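Chapter 4
A Home for Every Tool

I learned to put things away at the age of twenty-six, which is embarrassing to admit at the start of a chapter on workshop order, but there you go. My first job was in the repair room at Grovgate, and on my first morning Sarahí Tapia handed me a list of 546 small tools and parts and asked me to find a place for each one. I laughed. She didn't!

I did what most beginners do and went shopping for containers. Big ones, small ones, some with lids, a fancy set with labels that I never filled in. By January I had a shelf full of boxes and still couldn't find a screwdriver when I needed one.

So we'll start this chapter much smaller, with one table and one open container – no lid, nothing to unlatch.

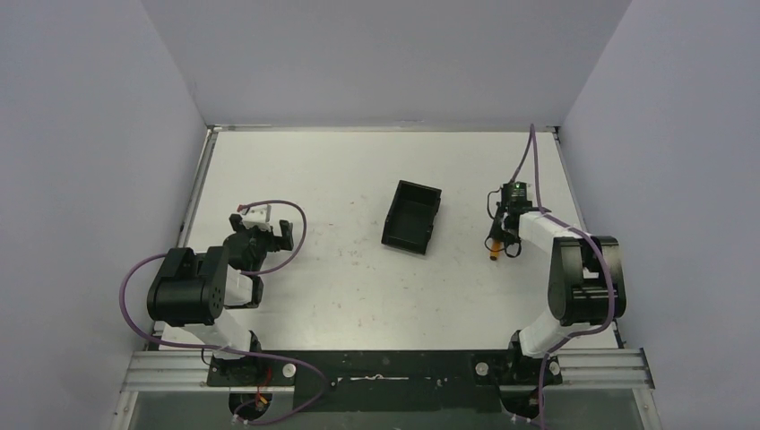
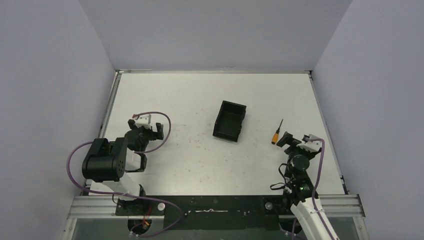

Pick the container before you pick the spot for it. Think about the longest thing that has to lie flat inside, and then about your own hand, which needs room to get in and out again (I've scraped plenty of knuckles on bins that looked perfect in the store). After that, set it where you can reach it without standing up. Mine moved four times in the first week.

You'll meet three ideas in the pages ahead: reach, sorting, and the end-of-day reset. Sorting takes up the most room, because people argue about it the most. Sarahí sorts by job and I sort by size, and we've been going back and forth on that for years.

Before you read on, clear off one surface at home or in class and give yourself ten minutes to put back only what you used today. Write down anything that had nowhere to go. We'll need that list in Section 4.1.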